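Flaltthorpe Hall refit: where we are in October

Hi all at the Bowen Fund, it's time for another update!

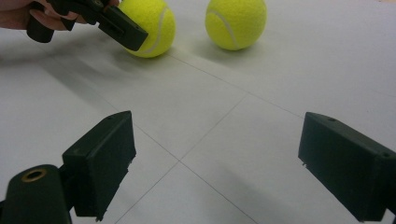
Two tennis balls on the pale floor tiles at Flaltthorpe.

The big news is the floor. The main room is tiled from wall to wall now, in the large light gray squares we picked out in the spring, with thin dark grout lines between them. I'll admit I was nervous about going so pale (mud, kids, you know how it is), but I love it and the room feels twice the size.

Ball games are back too. The after-school group has started up again with 10 kids, and we spent $150 of your grant on tennis balls, soft bats and a rolling bin to keep them in. Balls do get away from people on a smooth floor, so we've added low boards along the kitchen side. Pick-up time at the end is turning into a game of its own!

Still to do: the baseboards, the storage closet door and a second coat of paint by the stairs. Ason delivered the baseboards 6 short, and the rest are coming from their Jerkham store. I've kept $200 back for the closet door, which needs new hinges and maybe a whole new frame.

Receipts are in the shared folder, apart from the one for the paint. I'll add that as soon as I find it.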